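The Flarkent river gauge keeps its opinions to itself until it has been set up, so work through these steps before you carry it to the bank. Hatow stations use the same mount but a different logger; see their own section.

## 4. Installing the gauge at a village site

1. Pick a straight stretch of bank, upstream of any outfall. Ducks are a good sign of calm water and a poor sign of a quiet afternoon.
2. Drive the post until 105 cm remains above ground.
3. Fit the battery with the red lead first. The gauge will beep. It beeps at everything.

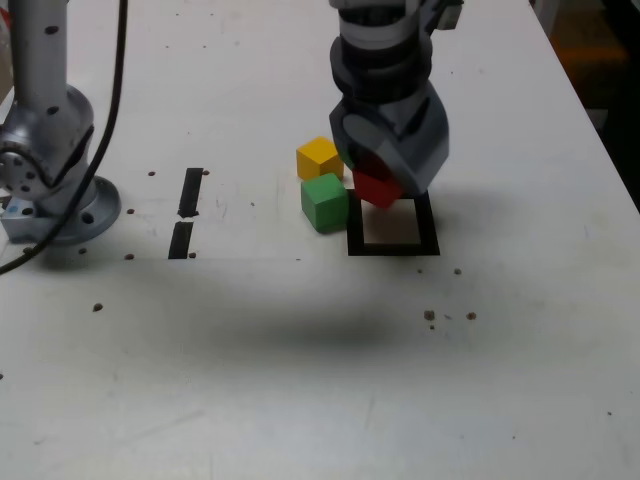 *Red cube held just above the tabletop.*

> **Caution:** Do not rinse the turbidity probe with dish soap. It will report the cleanest river in the district, and someone will put that in a speech.

4. Lower the probe into the water and wait 30 minutes for the reading to settle.
5. Press **Log** twice. Pressing it once opens the language menu, and the way back out is in Portuguese.

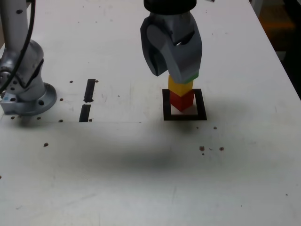
Janaína Batista wrote in from the Marinho site that 30 minutes was plenty in September but fell well short after heavy rain, and that she now waits until two readings in a row agree. We have adopted her method for high water. Write "JB wait" in the remarks column if you use it.

6. Compare the reading with the Prulholm reference card. A difference of up to 5 units is acceptable. If it is larger, repeat step 4 before blaming the factory upstream.
7. Lock the lid and keep the key somewhere other than the river.

**Note:** Cards printed before January 24, 2021 list the old units. They make excellent bookmarks.

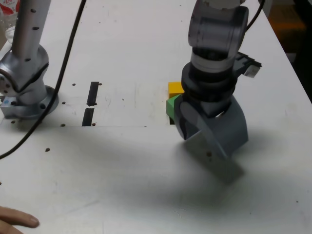
### 4.1 Sending the first week's readings

Connect the logger by cable and choose **Export**. Check that the site name is spelled the way the village spells it. Leave gaps in the record as gaps; the water office can cope with a missing Tuesday.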